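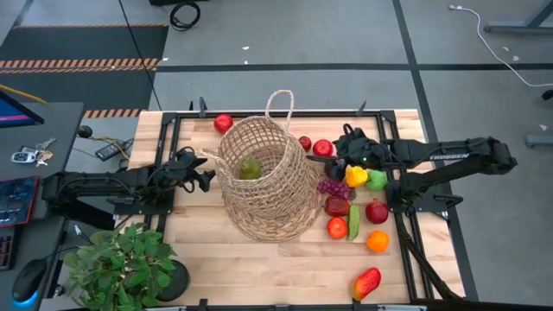
One student asked after the last session why produce gets its own week when the rest of the unit deals with dry goods. The short reason is that a can of beans can wait and a pear can't. Most of what follows comes from that.

Food Retail Basics
Handout 6: Ordering and Shrink in Fresh Produce
Revised 18/10/2022

Shrink is stock you paid for and did not sell. In produce it comes from spoilage, trimming, bruising, theft and mistakes at the register. Record each kind separately. A single shrink figure will not tell you what to fix.

Working out shrink
Shrink rate = value lost divided by value received, times 100.
Harlow Market receives $300 of apples and writes off $6. The shrink rate is 2 percent. If it writes off $20 of pears on the same value received, the rate is a little under 7 percent. Use cost for both figures or retail price for both. Mixing them is the most common error in the homework.

Ethylene
Apples and ripe pears give off ethylene gas, which speeds up ripening in many other fruits and vegetables. Leafy greens, broccoli and cucumbers are sensitive to it. Store them apart in the back room, even if they share a display during the day. Citrus gives off very little.

Rotation
First in, first out. New stock goes underneath or behind. Take everything out of the display before refilling it, and check the bottom layer for soft spots. Deep displays look full but put weight on the lowest fruit. Pears bruise more easily when ripe, so keep the layers shallow.

Ordering
Order = expected sales + display minimum - stock on hand.
Expected sales should come from the same week last year, adjusted for holidays and weather. The Leone case in the reader shows what happens when a store uses its June numbers all summer. Read it with the Trudia case, where the display minimum was set too high.

For next time
Work problems 2 and 6 at the end of the chapter. Show the formula and label your units. Bring a calculator.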